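Home | News | Local | Business | Contact

Robots & Automation

2 min read

Plekodell has asked the people testing its kitchen gripper to stop using it for the time being, after the fingers on several units failed to open when the release was pressed.

The company, which has been running its Grotamness trial in family homes since March, says the fault turned up in 3 of the 400 grippers it sent out. No one was hurt, we're very glad to report, though one tester did have a finger pinched for a moment before a relative switched the unit off.

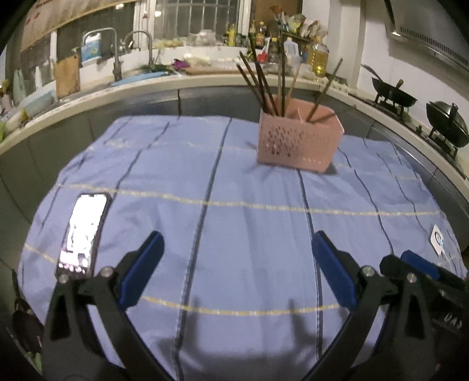

In a letter to households, Plekodell blamed a small spring supplied by Gemix that can slip out of place after long use. The first gripper to jam had gone through 2,267 open-and-close cycles, and the earliest sign of trouble came at 663, when its log showed the fingers moving more slowly than they should have - a warning that was missed at the time, and the company has been good enough to say so.

Families taking part are asked to switch their gripper off, leave the fingers as they are and wait for a prepaid box to arrive in the mail. Anyone whose unit is stuck shut should please not try to pry it open with a knife or a spoon, tempting as that may be. Repaired grippers will go back out once the new spring has passed its tests.

Tags: home robots, safety, recalls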